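4.2 What went wrong with the fingertips

I'll be upfront: the part of the Dremero study I expected to be boring ended up eating most of August. We had two arms passing wooden blocks to each other over a shared table, 70 handovers per session, and our logs said everything was fine. Then the success rate on the left arm slid by 17 points and I spent days blaming the planner (sorry, planner). The trouble was in the pads.
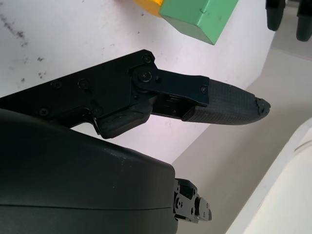
Figure 3. Gripper finger with a chipped, uneven tip on the textured pad. Blocks and the other gripper's fingertips at top.

Our Cumitach controller works out grip width from the pad shape in the CAD file, and it assumes that shape never changes. Once a tip loses material, the last bit of the closing motion grabs air. The motor current still rises a little, so the controller happily reports a grasp! We saw this false "held" signal in 40 trials before I thought to check the hardware.

The second problem was how close the two arms get to each other. The Lolelton safety layer keeps the wrists apart, but it treats each finger as a plain box, and the box stops short of the real tip.

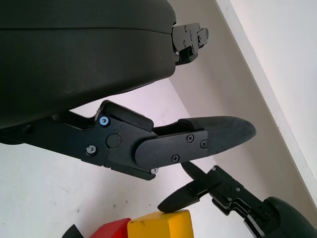

So a handover that looks legal to the software can still let one finger brush the other, and I suspect (I can't prove it from our logs) that those light touches started the wear. We made the finger boxes longer, added 2 mm of padding on all sides, and now run the Sheikh pad check before every session. It's slower, and I grumble about it, but the false grasps haven't come back so far.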